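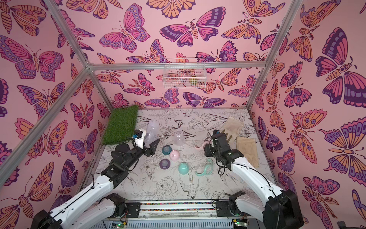
Figure 2. Enclosure with patterned panels on the back and both sides.

Posted in January by the Tremitz track group

Search this site Go Advanced search

4.2 Spectator sightlines at the Kimier circuit

We rated the view from 274 seats in the main grandstand at Kimier. Each seat was scored by how much of the track a seated adult could see without leaning. Seats in the top rows scored best on the back straight, but they lost the pit exit behind the roof supports. The lowest rows had a clear view of the start line and little else.

The survey form was the one used earlier at Desmet, with two questions added on fencing. Debris fence posts at Kimier stand closer together than at Desmet, and seats near turn 7 look through them at a sharp angle. Scores there were the lowest in the stand.

Ticket holders were also asked to rate their own view on the Thursday of practice. We received 1,118 usable replies. They matched our scores well in the upper rows. In the lower rows people rated their seats higher than we did, and many wrote that they had come for the noise and the starts. Trultameo, which sells the seats, prices them by row only.

Comments

gridwalker: Sat near turn 7 last season. Fence all the way. Would not pay for it again.

pitlane_pete: Did you score the grass bank too?

rowB: Low rows are fine if you like starts.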